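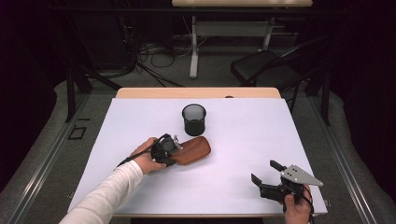
Reader on the Kostel side says the last checklist passed chapter files that wouldn't open on her machine, so could we please check the code downloads before the text and not after. Fair. Order changed below.

Pre-handover checklist, Vernness controls book, web forms chapters
Filled in February, build 2481

1. Sample code unzips to a short path
OK. Was failing on long folder names, chapter 4 mainly. Renamed.

2. Every sample project compiles from clean
Not OK. Grid sample still wants the old Skosomen assembly. Reference it properly or take it out. Don't ship with the warning.

3. Listings in text match listings in download
Partly. Checked 105 listings, chapter 6 not started. Two had the variable renamed in the code but not on the page. Fixed both.

4. No real passwords or connection strings
OK now. One in the config for the scheduler sample, test server only, but it's been changed anyway. Please search the whole folder next time, not just the .cs files.

5. Line length in listings
Max 80 characters. Chapter 3 runs over in a few places, the callback handlers. Break after the comma. Publisher's template will wrap them badly otherwise and we get teh blame.

6. Screenshots match current version of the controls
Not OK. Toolbar changed between builds. Retake for chapters 2 and 5. Leave the popup ones, same as before.

7. Input validation shown in every data entry sample
Missing on the upload sample. Needs file type and size check at least. People paste this stuff straight into live sites.

8. Database script runs twice without error
OK. Second run took longer, 934 rows in the orders table, no duplicates.

9. Links
405 checked by the Mirzaei link tool. Four dead, all to the old forum. Replaced three, cut the other one.

10. Index terms marked
Not looked at. Whoever has chapter 6, do it as you go.

11. Backup of the whole folder, second location
Done 16:40. Restore not tested!! Needs doing before sign off.

12. Cover credits and copyright page
Waiting on publisher. Not ours to hold up for.

Result: hold. Items 2, 3, 6, 7, 10 and 11 open. Resubmit the full folder, not loose files, and put the new build number in the readme becuase last time it still had the old one.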